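Hand Cell 2 – Maintenance and Setup Meeting
Minutes, 19/11/2023
Site: Nondholm, upstairs meeting room
Chair: Bushra Orakzai
Apologies: none received

1. Previous minutes
Accepted with one correction. Item 4 should read "wrist connector", not "wrist bracket".

2. Glove and finger condition
The glove on the Greronell hand was inspected before the start of the shift. No tears found at the finger joints. Cycle counter stood at 1390 when the glove was checked. The replacement interval stays at 1480 cycles until there is evidence for changing it. Stores to confirm that a spare in the correct size is on the shelf before the counter gets there.

Fingertip zero positions were taken with the hand open and unloaded, fingers upright and thumb angled inward. The values go on the cell sheet, and the old sheet is to be removed from the binder.

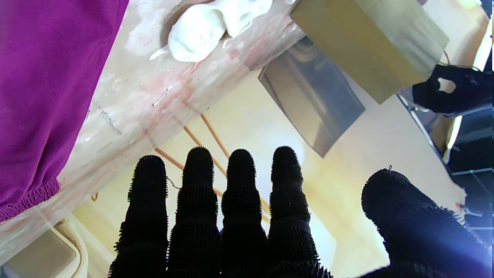 The thumb offset was re-entered after the controller rejected the stored value with code 111. Cause not established. Saltamier support has been sent the log and asked whether the code points to the encoder or to the parameter file. Until they answer, the offset is to be checked by hand at every power-up and initialed.

Action: Orakzai to chase Saltamier.

3. Wrist cable
Strain relief was moved to the second hole on the wrist plate. Full wrist rotation was run slowly in both directions with the cover off. No contact with the cover edge. The tie nearest the connector was too tight and has been replaced with a hook-and-loop strap. The drawing still shows the original position – drawing office to update.

4. Cloth gripping setup
Grip force is held at the present setting. There was a long discussion on whether to lower it for thin cloth. The view of the meeting was that closing speed should be looked at first and force left alone, one parameter at a time.

Wrist camera exposure was also raised. The automatic setting follows the brightest part of the view, and the fingers come out too dark for the contact check. A fixed exposure will be tried, with the value written on the cell sheet next to the zero positions.

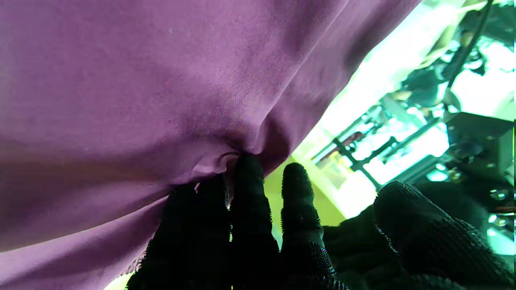 Contact check procedure was reviewed and the draft from Butt accepted with changes. The draft asked for a single reading per grasp, taken at the thumb. This does not cover a grasp like the one on the purple cloth, where two fingers press into the pinched fold and the next finger stands clear of the fabric. The reading will be taken separately for each digit and the step reworded to match. Lint is to be brushed off the fingertips before the check, dry brush only – no solvent on the glove.

Action: Butt to reissue the procedure.

5. Spares
Order placed for wrist connector seals. Delivery date not given. The lead time on gloves is long enough that the next order should go in before February.

6. Any other business
The lockout tag on the cell isolator is worn and hard to read. To be replaced.

Next meeting to be called when Saltamier has replied on item 2.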